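Two-Arm Handling Faults on the Nusolel Bench: Section 4
Chiến Đồng and Khôi Kim
Posted in April

4. Failure analysis

4.1 Loss of the holding grip

The most frequent fault in the tabletop trials was a loss of the holding grip while the second arm was still moving toward the object. Of the 671 trials logged on the Nusolel bench, 30 ended in this way. We treat these trials as a single class of fault because they share the same order of events: the first arm makes contact with the rim, the controller reports a stable hold, the second arm begins its approach, and the object turns or slides before the second gripper can close.

The controller in use at the time, Ellell, judged a hold to be stable from motor current alone. When the current in the holding gripper stayed above a set level for 500 milliseconds, the hold was marked as good and the second arm was released. This rule worked well for boxes and blocks, which have flat sides and resist turning. It worked poorly for bowls. A gripper tip that presses on the outside of a rim draws nearly the same current as one that has the rim between its fingers, and the rule has no means of telling the two apart.

The wrist camera on the second arm was recorded in every trial but was not used by the controller. We reviewed these recordings by hand. Figure 6 is taken from the approach phase, with the fingers of the second arm open and the first arm's gripper at the left edge of the bowl. 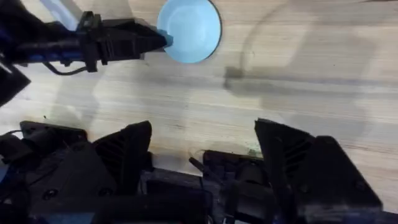
Figure 6. View from the wrist of the second arm. The tip of the other gripper is at the left edge of the light blue bowl.

Views of this kind proved hard to label. The two authors reviewed the recordings separately and were asked to mark each contact as a hold or a push. Agreement was good when the inside of the rim was in view and poor when it was not. Shadows were a further source of difficulty. The arms cast large soft shadows on the table, as on the right side of Figure 6, and an early version of our contact detector took the edge of such a shadow for the edge of the object. We therefore do not report results from that version.

4.2 Safety stop behavior

A second and more serious matter came to light during the same review. In 2 of the trials, the bowl slid into the path of the second arm and the collision stop did not act until the fingers had closed. The cause was a setting carried over from the Vergara test stand, where the stop was held off during the last part of each approach to avoid false alarms from cable drag. The setting should have been cleared when the software was moved to the new bench. It was not, and the startup check did not look for it.

No person was inside the marked area in either case, and damage was limited to one finger pad. We nevertheless regard the event as a reportable safety failure. The bench was taken out of use until the setting had been removed and the stop had been tested on both arms at full approach speed – first with foam blocks, then with the bowls used in the trials.

4.3 Changes made

The stability rule now requires a short test pull before the second arm is released. The holding arm moves back by a small amount, and the hold is accepted only if the object follows. This adds time to each trial, and it cannot be used when the object is close to the edge of the table. The startup check was also extended to list every stop setting that differs from the default, and the operator must confirm each one.

Whether the test pull is suited to lighter objects remains open. Work on this question continues at the Rirnbridge site and will be reported separately.

Related items
Rim Contact and Motor Current in Small Grippers
Notes on Moving Software Between Test Stands
The Rirnbridge Bench: Layout and Safety Zones

This site uses cookies to remember your reading settings. By continuing to browse, you accept their use. Accept | Manage settings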